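Dinard Transportable FM Transmitter

Estside Broadcast Supply / Radio / Transmitters / Transportable

Overview

The Dinard is a complete FM transmitter for stations that need to return to air quickly, or that need to broadcast for a limited period from a place where no permanent installation exists. It is supplied to licensed broadcasters, municipal emergency offices and campus and community stations. The unit delivers 200 watts into a matched load and may be operated at any lower setting required by the licence.

The transmitter, audio processor and program input panel are housed in one case. The antenna, its mounting hardware and the coaxial cable are housed in another. Both cases close with recessed latches and can be carried in an ordinary station wagon or cargo van.

Orders are accepted from licence holders and from organizations that have received written authority to broadcast. Applicants whose authority is pending may reserve a unit, but Estside does not release the transmitter until a copy of the authority has been received.

Intended use

The Dinard was designed as a standby and temporary transmitter. Stations commonly keep it at the studio as a backup for the main site, and install it on the studio roof when the main site is off the air for repairs or tower work. It has also been used for festival stations, for public information services during flooding, and for test broadcasts ahead of a permanent build.

The unit is rated for continuous operation. Stations intending to use it as a main transmitter over a full winter should speak with the engineering desk before ordering, as a heated enclosure will be needed at most sites.
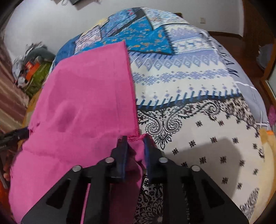

Coverage depends on antenna height, terrain and the frequency assigned. Estside does not publish a coverage radius for the Dinard. On request, the engineering desk will prepare a coverage estimate for a named site, using the antenna height and power stated in the applicant's licence. The estimate is provided for planning and is not a substitute for the technical brief that accompanies a licence application.

Main features

Front panel controls for frequency, power and audio level, with a lock to prevent accidental changes
Built-in stereo encoder and limiter
Balanced analogue and digital program inputs, with automatic changeover on loss of audio
Internal storage for a holding message, which plays when both inputs fail
Forward and reflected power shown on the front panel at all times
Automatic reduction of power when reflected power is too high, and shutdown if the fault continues
Terminals for an external battery supply
Network port for remote monitoring with Flokoritz

Program inputs

The analogue inputs accept balanced line level from a mixing console, a remote codec or a receiver. The digital input accepts the usual professional format and locks to the incoming sample rate without adjustment. The operator chooses which input has priority. When the priority input has been silent for longer than the period set in the menu, the transmitter changes to the other input and records the change in its event log.

The holding message is loaded through the network port. Stations are asked to record a message that includes the call sign and frequency, and to check it each July together with the annual review of emergency contacts. A message that names a person or a telephone number will need to be replaced when that information changes.

Antenna

The standard package includes a Doležal folding dipole, tuned by Estside to the customer's assigned frequency before shipment. The tuning sheet is packed in the lid of the antenna case and should be kept with the station's technical records. Customers whose frequency changes may return the antenna for retuning. It should not be used on a different frequency without retuning, even for a short test.

The antenna clamps to a round mast supplied by the customer. Mast, guy wires and grounding are the responsibility of the station and must meet local building and electrical rules. Estside can recommend riggers in most regions but does not carry out rooftop or tower work.

Power supply

The transmitter operates from a standard grounded outlet. A dedicated circuit is recommended. When an external battery bank of the recommended size is connected, the unit changes over without interrupting the carrier and will run for more than 10 hours at reduced power. Batteries are not included in the package and cannot be shipped by air with the transmitter.

Generators may be used. Small portable generators with poor voltage regulation can cause the power supply to switch repeatedly between sources, and a line conditioner is advised in such cases.

Remote monitoring

Flokoritz is the monitoring service used across the Estside transmitter range. It reports output power, reflected power, internal temperature, audio presence and supply status through a web page, and sends alerts by email or text message. Authorized users may also change the power setting or switch the transmitter off. Each user must have a separate login, and every command is entered in the log under the name of the person who gave it.

A subscription is included for the warranty period. After that time the station may renew it or continue with the transmitter's own status page, which shows current readings but does not keep a history or send alerts.
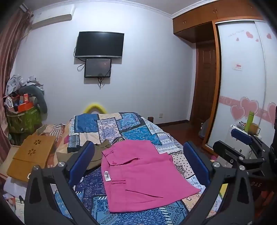

Pink trousers on a patchwork-print bedspread.

Installation and first use

The transmitter must never be switched on without the antenna or a suitable dummy load connected. Before first use, the operator should confirm that the frequency shown on the front panel matches the licence, that the antenna cable is fully seated, and that the power is at its lowest setting. Power is then raised in steps while the reflected reading is observed. If the reading rises sharply, the transmitter should be switched off and the cable and antenna inspected.

Adequate airflow is required at the rear of the case. The rear cover must be removed during operation, and the unit should stand clear of walls, curtains and other equipment. The intake filter lifts out without tools and may be washed in warm water and replaced when dry.

Persons must be kept away from the antenna while the transmitter is operating. The manual sets out the separation distances for each power setting. These distances must be followed on rooftops that are open to tenants or maintenance staff, and access should be controlled by a locked door or a posted barrier.

Training

An online training session is included with each order and may be attended by all staff who will operate the unit. Sessions are conducted by Joonas Koskela in English and by Josée Lévesque in French. The content covers setup, power adjustment, input changeover, loading of the holding message and basic fault finding. Stations with high turnover among announcers and operators may arrange a repeat session at the published rate.

Warranty and service

The Dinard carries a two-year warranty on parts and labour, beginning on the date of delivery. The warranty covers the transmitter, the Doležal antenna and the supplied cable. It does not cover lightning damage, water entry caused by operating the unit outdoors without an enclosure, or damage resulting from operation without a load.

Service is carried out at the Estside workshop under the direction of Carter Gill. A return number must be obtained before any equipment is shipped. Stations that are off the air should say so when they call, as a loan unit may be available while the repair is under way. Loan units are tuned by the customer and returned in the case in which they were received.

What is included

Dinard transmitter in carrying case
Doležal folding dipole in carrying case, with mast clamp
Coaxial cable, fitted with connectors
Power cord and battery lead
Printed manual in English and French
Tuning sheet and factory test report
Flokoritz subscription for the warranty period

Ordering

Quotations are issued by Marlene Lachance and remain valid until the date printed on the quotation. Public bodies may order by purchase order. Other customers are asked to pay a deposit when the order is confirmed, with the balance due before shipment.

Please include the following with a request for quotation: the name of the licence holder, the assigned frequency, the authorized power, the delivery address and the name of the person responsible for technical matters. Requests for a coverage estimate should be addressed to Sveva Sartori at the engineering desk and should give the site location and the height of the antenna above ground.

Related equipment: rack-mount FM transmitters, studio-to-transmitter links, dummy loads, heated outdoor enclosures, replacement intake filters.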